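Cling Film & Wraps – Your Questions
Jitemstead Kitchen & Pantry, last updated 27 July 2023

Do you sell cling film by the single roll?
Yes. Singles in store and online. Cartons too, if you run a café or just wrap a lot of sandwiches. Ask at the counter for carton pricing, it's not on the site yet.

What's the difference between the tear kind and the cutter kind?
Tear kind is perforated. Pull, snap, done. Every sheet the same length. Cutter kind has a blade or slider on the box and you choose the length. Tear is quicker for bowls and half lemons, cutter is better for big trays.

Which one for a lasagne dish?
Cutter. Two tear sheets will do at a pinch – overlap them by a hand's width.

Can I use it in the microwave?
Check the box. Some are fine for reheating, some aren't. If yours says yes, leave a corner open for steam and keep the film off the food. Never in the oven, never under the grill.

Freezer?
Short stays only. A couple of weeks for meat, wrapped tight, then into a bag. After that you get freezer burn whatever the film.

Mine won't stick to plastic tubs.
Common one. Film likes glass, china and stainless. Wipe the rim dry first and pull the film taut accross. Still no good? Put a lid on it.

Lost the end of the roll. Help.
Bit of sticky tape, dab it round the roll till it lifts an edge. Or 35 minutes in the fridge, then try again with a fingernail.

How should I store it?
Upright in the pantry, or flat in the second drawer. Away from the stove. Keep it in its box or it picks up crumbs and dust.

The writing on my box is in Chinese. Same stuff?
Some of our wraps are imported and keep their original packaging. Look for 保鲜膜, that's cling film. 撕 means tear. Anything you can't read, bring it in or email us a photo and Aurelio Valdovinos will have a look.

Blue box, fruit on the front (first picture only):
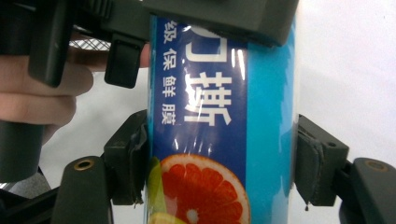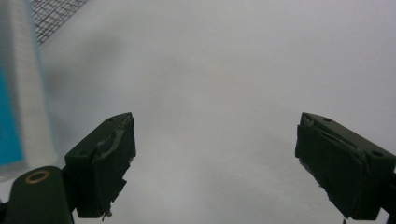
Can I recycle it?
Not in the kerbside bin, sorry. The cardboard core yes, the film no. Outer plastic wrapper goes in the rubbish as well.

Anything reusable instead?
Beeswax wraps (not for raw meat) and silicone lids, 3 sizes. More lids due in December.

Returns?
Unopened only, with the reciept. If it's faulty, opened is fine, just bring the box back too.

Still stuck?
Ask for Rutilio Mendoza at the Jitemstead counter, or use the contact form. Phones get busy arvos – mornings are better.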